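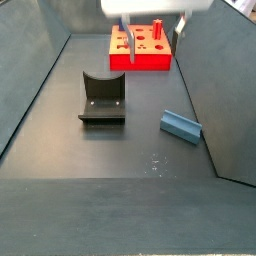 SESBY, October

The peg cell at the Cisus workshop is running again after a refit of its gripper, and the people who look after it could hardly be more pleased.

Eugénie Joly, the technician in charge of the cell, spent four mornings on the job. She took both fingers off, cleaned the mounts, checked every screw for wear and put the whole thing back together with new pads. Then came the slow part, which she says she loves: bringing the open fingers down over the red peg block a little at a time and correcting the height until the tips came in level.

"You're working down inside a bin with sloping walls, so there isn't much room to be sloppy," Joly said. "When the two fingers finally line up, it's a great feeling. I made everybody come and look!"

The block is a good test for any gripper. Its top has round holes, an oval one, a slot and a cluster of three little holes set in a triangle, and the fluted red peg has ridges all the way down its sides. A finger that sits slightly crooked will show it quickly on a peg like that.

Joly has also rewritten the care sheet for the cell. Finger screws are now checked every 3,000 cycles, the bin floor gets wiped at the end of each shift, and the black holder is to be unscrewed and cleaned underneath once a month. A full finger change, which used to eat up most of a morning, now takes her 35 minutes with the tools laid out beforehand.

Hervé Moulin, who runs the second shift, has already tried the new routine and wants it copied to the Skornley cell next. Joly will train seven operators on the finger change before the end of the month, starting with the night crew.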